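共用テーブル整備および備品整理事業　中間報告

提出先:イメックス助成担当　ノルベルト・シモン様
報告者:タカーチ作業室　デジェー・ヴェレシュ
対象期間:着手から3月末まで

1.概況

申請書には「共用テーブルを、誰もがすぐに使える状態に保つ」と書きました。書いたのは私です。当時の私はずいぶん楽天的だったと思います。

前回の報告からこちら、作業は棚、食器類、テーブル上の物、配線の順に進めました。棚はほぼ終わり、食器類は置き場所が決まり、テーブル上の物は分類表だけができ、配線は分類表にも入っていません。申請時の工程表では、いまごろ配線が終わって予備費の使い道を相談しているはずでした。工程表は壁に貼ってあります。剥がすと壁の塗装まで取れそうなので、そのままにしてあります。

支出は期末時点で3,349ユーロです。内訳は別紙のとおりで、最も大きいのは棚板と金具、次が収納箱です。収納箱はプレスラの既製品にしました。蓋が別売りだと知ったのは本体が届いた後で、別紙に同じ店の領収書が続けて並んでいるのはそのためです。

2.食器類

食事の道具と作業の道具を分ける、というのが本事業でいちばん簡単に見えた項目でした。フォークは食器、ペンチは工具です。この点で室内に異論は出ませんでした。

難しいのは、食器が作業机の上にあるときに何と呼ぶかです。皿に盛り付けの見本を作る日もあれば、同じ皿で昼を済ませる人もいます。当初の分類表では「食器」と「教材」に分けましたが、同じスプーンが午前と午後で所属を変えるので、3月に入ってから「食卓まわり」という欄にまとめました。缶もこの欄に入れています。中身が入っているかどうかは、欄を分ける理由にしないことにしました。確認のために持ち上げる人が増え、そのたびに置き場所が変わったからです。

置き方の決まりは、現在つぎの三つだけです。

一、フォークとスプーンは並べて置く。
二、缶は立てる。
三、皿のまわりには食卓まわり以外の物を置かない。

貼り紙にしたところ、一はよく守られるようになりました。二は、まだ定着していません。 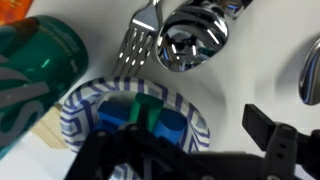

三つ目の決まりには、運用を始めてすぐに質問が来ました。箱入りの物や袋入りの物は食卓まわりに入るのか、というものです。食べ物の箱なら入る、部品の箱なら入らない、と答えました。では空き箱はどうかと重ねて聞かれ、その場では返事を保留しました。保留は現在も続いています。

なお、フォークの向きを統一すべきだという意見が一件ありました。歯を皿に向けるか、柄を向けるかという話です。緑の缶が皿のそばで横になっているあいだは後回しでよいと判断し、議事録には「継続検討」と書いてあります。議事録を読み返す習慣が室内にないので、自然に消えるものと見ています。

3.棚と収納箱

棚は壁際に入れ、収納箱を六つ並べました。箱にはそれぞれ札を付け、工具、文具、食卓まわり、おもちゃ、緩衝材、その他としました。最初に満杯になったのは「その他」です。二番目に埋まったのは緩衝材で、これは本事業の物品が届くたびに増えていくため、片づけるほど増えるという仕組みになっています。棚板の梱包材だけで箱の半分を使いました。

おもちゃの箱は、模擬の食べ物や穴の開いた積み木など、練習に使う小物を入れるためのものです。床に近い段に置いたところ、出す人はいても戻す人がいません。かがむのが面倒なのだろうと考え、先月、腰の高さに移しました。戻ってくる物は少し増えました。おもちゃの代わりに、誰かの手袋も戻ってくるようになりました。

段ボールについては、開封したらその日のうちに畳むという約束になっています。開封する人と畳む人が別だと約束が成り立たないので、分担表では同じ名前を両方に書きました。書いた当人が休んだ日のことは考えていませんでした。

4.テーブル上の物

申請書では、期末にテーブルの天板の九割近くを空けると約束しました。この数字の根拠を尋ねられると困ります。机の隅に電源タップと筆立てだけが残った様子を頭に浮かべ、その残りを目分量で書いたものです。 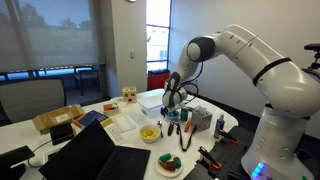

分類表に照らすと、テーブルに居続ける物には共通点があります。どれも「あとで使う」と言われている物です。ペンチは使います。ノートパソコンも使います。電源タップがなければパソコンが使えません。黄色い物の入った白いボウルも、小さな青いカップも、使う予定がないとは言えません。ひとつずつ持ち主に聞いていくと、片づけてよい物が最後まで出てこないのです。聞き方を変える必要があると感じています。

本も同様です。紺色の表紙の本を棚に移したいと申し出たところ、いま読んでいるという返事がありました。どこまで読んだかは聞きませんでした。

一方で、改善した点もあります。透明な蓋付き容器を机の奥に寄せる習慣がつき、箱を開ける場所も机の端のほうに決まってきました。決めたというより、そこしか空いていなかったという経緯ですが、報告書の書式には経緯を書く欄がなく、「作業区画の明確化」として実績に計上しております。ご異存があれば取り下げます。

5.配線

未着手です。

もう少し書きます。ケーブルを机の裏に通す案は、スタニクス社に見積もりを依頼しました。現地を見に来た担当の方は机の下に長くもぐり、出てきて最初に言ったのは「このケーブルは何につながっていますか」でした。答えられる者がその場におらず、見積もりはケーブルの行き先が判明してから、ということになっています。天板の縁が丸みを帯びているので、市販のクリップが合わない箇所もあるそうです。

行き先の調査は、片端から荷札を結びつける方法で進めます。荷札は購入済みで、現在テーブルのどこかにあります。

6.次期の予定

つぎの期には以下を行います。

・「その他」の箱を開け、中身を別の箱に振り分ける。振り分け先がなければ持ち主に返す。
・空き箱の扱いを決める。
・電源タップの位置を机の下に移す。スタニクス社の見積もりを待たず、できるところから始める。
・ノートパソコンの置き場を一か所に定め、印を付ける。
・缶を立てる件は、貼り紙の位置を目の高さに直して様子を見る。

天板の目標値は、次回の報告までに見直させてください。下方修正になります。全体の事業期間は9か月のままで変更をお願いするつもりはなく、追加の費用も見込んでおりません。予備費は手つかずで残っていますが、収納箱の七つ目に充てるのは、いまのところ思いとどまっています。

シモン様には、前回「写真は整った状態のものを」とご助言をいただきました。ご趣旨は理解しております。次回はご要望に近いものをお送りできるよう、提出日の前日に室内へ声をかけておきます。

別紙:支出一覧、分類表(第四版)、分担表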